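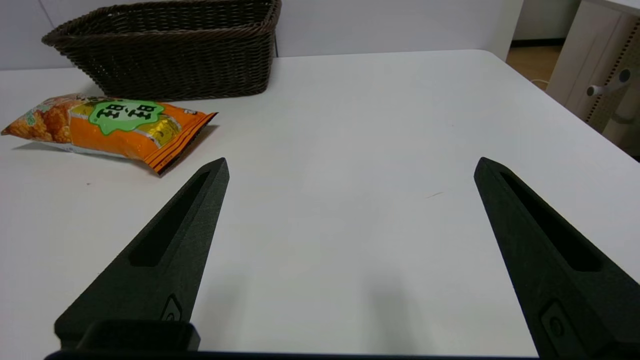 Two Fingers or More? A Small Lab Compares Its Hands

Reading time: 3 minutes

When I called Kalkidan Ayele in June, she asked me to wait until she had saved her notes. She runs the gripper comparison at Woseck, a small company which makes picking equipment for shops and kitchens. Her team had spent the morning with a parallel gripper from Jilitz and a multi-fingered hand they call the Moges.

"People want me to say which one is better," she told me. "I always answer, better for which object?"

The objects are ordinary. There is a toy slice of cake, a tin with a pull tab, a small upright box, a flat gray case and an orange bag of snacks, and a woven basket to put things into. Ayele chose them with her colleague Natnael Weldu, who had one strong opinion. He wanted the flat case.
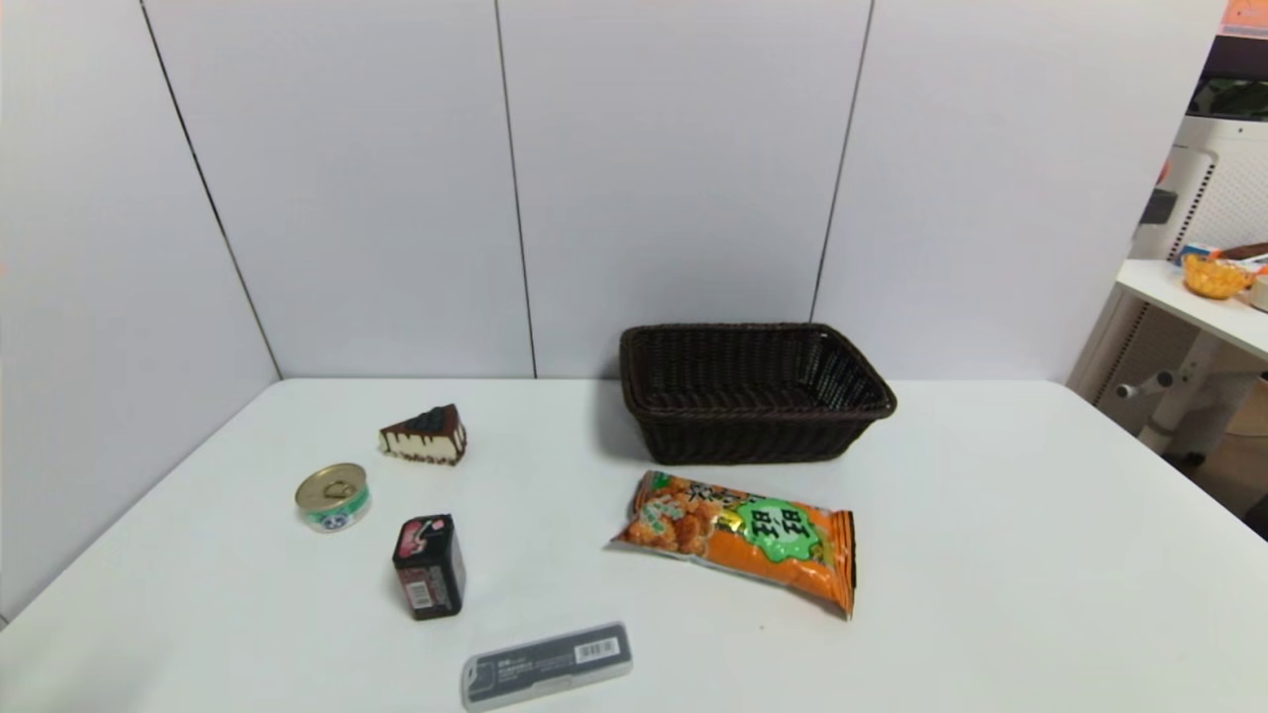 "A flat thing on a flat table is the most difficult," Weldu explained. "You can know the position very well and still have no place for the finger to go under. For me this is more interesting than a heavy thing."

The bag is his second favorite. It is crinkled and shiny, and it changes its shape when it is pressed. The Jilitz closes on it from two sides, and Weldu lowers the force for this object only. He admits that this makes the comparison a little unfair, and he writes it in the log each time.

With the Moges the trouble is of another kind. It has more joints, so it has more cables, and Ayele has already moved them twice to a different path along the forearm. She likes how the fingers close around a wedge shape. She does not like the time needed to prepare a new grasp.
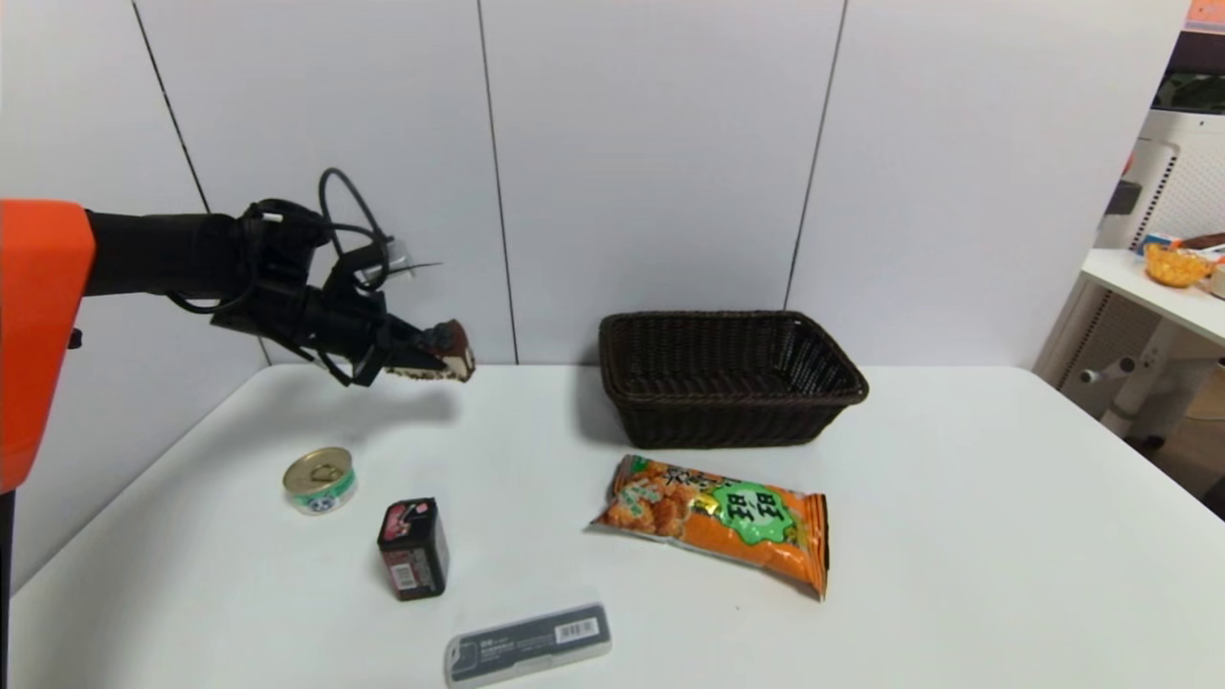

The multi-fingered hand holding the cake slice over the table.

The plan is for 200 attempts with each hand. I asked if this is enough. Weldu would prefer 700, but he laughed when he said it, because he is also the person who resets the table.

They have had some disagreement about cameras too. Ayele trusts the wrist view for the last 2 centimeters, and Weldu trusts the wide view for everything before that. At the moment the controller takes both, and it changes from one to the other when the hand comes near to the object.
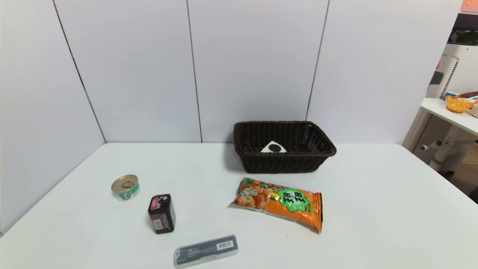 What would you advise a small shop that can buy only one hand?

"Start with the two fingers," Ayele said. "It is easier to repair and easier to understand when it fails. After you have a list of the things it cannot pick, then you can look at the other one."

Weldu agreed with this, but he added that the list should be written by the people who work in the shop. The results will be shared first with the partners at Neltwood, and after that Ayele hopes to put the full log online.

Recent items
Aoi Ebihara on choosing a wrist camera
Loan Lục: 25 ways to lose a cable
Fasil Tufa answers letters about controllers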